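Make a Set of Smooth Blue Play Blocks

I have made three sets of these now and I still get excited every time the last coat goes on! They're small, chunky, nice to hold, and a deep blue that looks great on a shelf. The set in these instructions is 64 blocks, enough for a 4 x 4 x 4 stack if you're feeling patient. Make fewer if you like. The steps stay the same.

What you need

Square hardwood strip, as straight as you can find it
A fine-toothed saw and a miter box
Sandpaper in 120, 200 and 400 grit
Water-based blue paint labeled safe for toys
Clear gloss topcoat, also toy safe
A soft 2 inch brush
A scrap board and some thin nails for drying

I get my strip from the wood shop in Lastham, where they let you dig through the rack for the straight pieces. Bring a small square with you and check the corners, as a strip that's even slightly off will give you blocks that lean when you stack them.

Step 1: Cut

Clamp a stop in the miter box at exactly the width of your strip. Cut one block, measure it every which way, and move the stop until it's a true cube. Then put on some music and cut the rest. Blow the sawdust away from the stop between cuts (I forgot this on my first set and ended up with a whole row of almost-cubes).

Step 2: Round the edges

My favorite part. Lay the 120 sheet flat on the table and roll each edge of the block across it, four or five light strokes per edge. Do the corners last with a little twist of the wrist. You want them soft to the touch but still crisp enough that the block looks like a cube. Go over everything again with 200, then wipe off the dust with a damp cloth and let the blocks dry.

Step 3: Paint

Tap the nails through your scrap board so the points stick up, and rest the blocks on them. Paint five sides, let them dry, flip, and paint the last one. Two thin coats beat one thick one by a mile – thick paint collects along the bottom edge and you'll be sanding drips all evening. Give it a very light rub with the 400 between coats.

Step 4: Gloss

Brush on one thin layer of topcoat and leave it alone until the can says it's fully cured. Don't stack the blocks early or they'll stick together. Once they're ready, hold one up at an angle and look at how the light lands on the top compared with the sides. With rounded edges and a little gloss, even one color has lots going on. 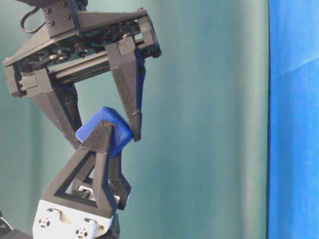 A small blue block with rounded edges and a slight gloss, tilted corner up.

If the paint chips

Sand only the chipped spot, touch it up with the tip of the brush, let it dry and add a dab of gloss. Keep a small jar of the same blue for this and write the color name on the lid.

Next up for me is a yellow set, probably in July when I can dry them out on the porch!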